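Refinishing a light wood table top – oil or poly??

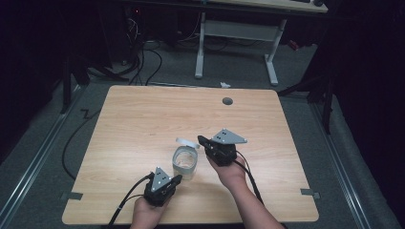 Table top, pale straight grain, rounded corners

posted 5th September in Home & Furniture

Ok so I bought a used table from the Ramalho secondhand place out past Tudham, 40 dollars, and I love it, but I want to put a new finish on before we start eating on it every day. Two kids, lots of juice. No idea what is on it now. Seller said "some kind of oil" and then said maybe not oil.

I want to keep it pale. My last table went orange after one coat of something from the hardware store and I hated it for six years. Do I sand the whole thing or just scuff it up? And is oil ok with kids or do I need the plastic type stuff? Would like to be done in a weekend if possible, we are eating off the coffee table right now.

Also don't know if it's solid or veneer. How do I tell?

fikley_mom

Water based poly. Done it on three tables, never went orange. Sand with 220, wipe, coat, wait, coat. Oil is a pain, you have to redo it every year.

dustpan77

Slow down a second, find out what's on there before you buy anything.

Put a few drops of water somewhere that doesn't show, underside of the edge if the finish goes that far. Beads up and sits there = there's still a decent film or wax on it. Soaks in and goes dark = old oil that's mostly gone, or nothing. Then try a cotton ball with rubbing alcohol in another hidden spot. Gets sticky, probably shellac. If nothing happens it's more likely poly or a factory finish. Not perfect but it gets you most of the way.

Solid or veneer – look at the end of the board from underneath. With solid wood the lines on top should carry on over the end and you'll see end grain. If the end is a thin strip stuck on, or you can see a sheet with layers under it, then its veneer, and you need to be really careful with the sander. I went through the corner of a sideboard in maybe ten seconds. Rounded edges are the worst for this, you lean on them without noticing. Do those by hand.

If you want pale, the thing that turned your last one orange was almost certainly oil based poly. Amber in the can, gets more amber every year. Water based stays much clearer. It looks a little flat on some woods but I'd take that over orange.

What I would do:

Wash it with a bit of dish soap in water, damp cloth not a wet one. Let it dry overnight. If you find wax, mineral spirits and a rag, twice, open a window.

120 grit if there's a film to cut through, otherwise start at 180. Finish at 220. Always with the grain.

Wipe with a damp rag and let it dry. The grain will stand up a little and feel fuzzy, knock it down with a light pass of 220.

Thin coats. Three at least for a table with kids, four is better. Light scuff between coats, wipe the dust off.

You can do all that in a weekend but you can't use it Monday. Dry to the touch isn't cured. The can will tell you, mine said a couple of weeks before hot dishes or a tablecloth. Keep the juice off it if you can. I know.

Hardwax oil is the other way to go. Nicer feel, and you can fix one bad spot without redoing the whole top. It will darken it some though, so test underneath first. And rags with oil on them can catch fire by themselves, lay them flat outside to dry, don't ball them up in the trash.

trandum_shop

What they said about the rags, seriously.

Only thing I'd add, don't buy the cheap foam brushes, they leave bubbles. I did mine in February in a cold garage and it stayed tacky for days, so do it indoors if its chilly where you are. And skip the 600 grit everybody on videos uses before the first coat, too smooth and the finish doesnt grab. Fine for a rub at the very end if you want it silky.

Does the table have leaves? If so do them at the same time or they wont match

porchlight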